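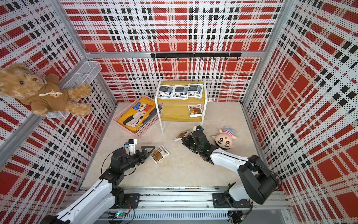

Gordon Melnyk put it more bluntly when he read the first fault report in August: a gripper that lets go late is worse than one that drops things, as a drop at least shows up right away. Johanna Camenzind laughs when I read that back to her over coffee at Studano, and then she agrees with it.

"We had been so pleased with ourselves," she says. "Two arms on one rail, picking up snack packets and putting them on a little table, hour after hour! And then run 373 came along."

The right arm, she explains (and she takes her time over it, with a good deal of waving of hands), set its packet down, reported its fingers open and moved off. The fingers were still shut. The packet went along for the ride, straight into the path of the left arm, and the two wrists met with a crack that Francine Ouellet heard from the hallway. Francine pressed the stop button. The arms ought to have stopped themselves and they didn't - that was the part that kept Johanna up at night.

"A bent bracket I can live with," she says. "An arm that believes something untrue about its own hand, well, that's a different kind of worry."
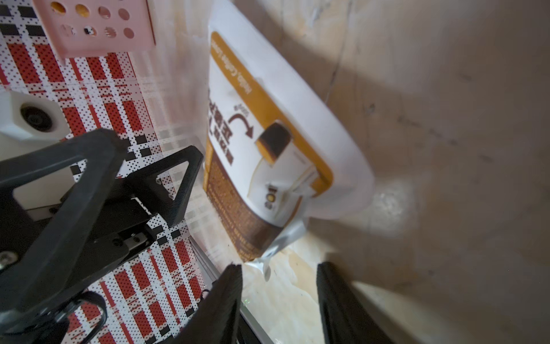
So what was wrong with the gripper? A cable had worn where it bends near the wrist, and when the signal broke up, the software went on using the last good reading it had.

It took Johanna and Audrey-Anne Gagnon 17 days to find, mostly because the cable behaved beautifully whenever anybody was looking at it. Audrey-Anne finally caught it by bending the wire gently with a pencil while the arm sat parked. Now a missing reading stops both arms, and the speed is down by 15 percent while they build up some trust again.

"Slippery packets, soft toys, a basket of clothes, it's all still the same work," Johanna says. "We're just slower and a bit more humble about it."
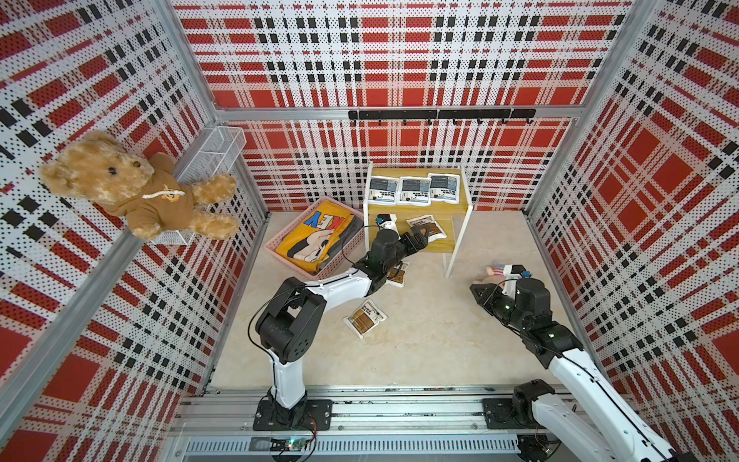
Working near the rail again

Nobody reaches past the front rail now unless the power is off, and Johanna holds herself to that as strictly as anyone. "I used to lean in and straighten a packet," she admits. "I was quick, I thought. I don't do it anymore."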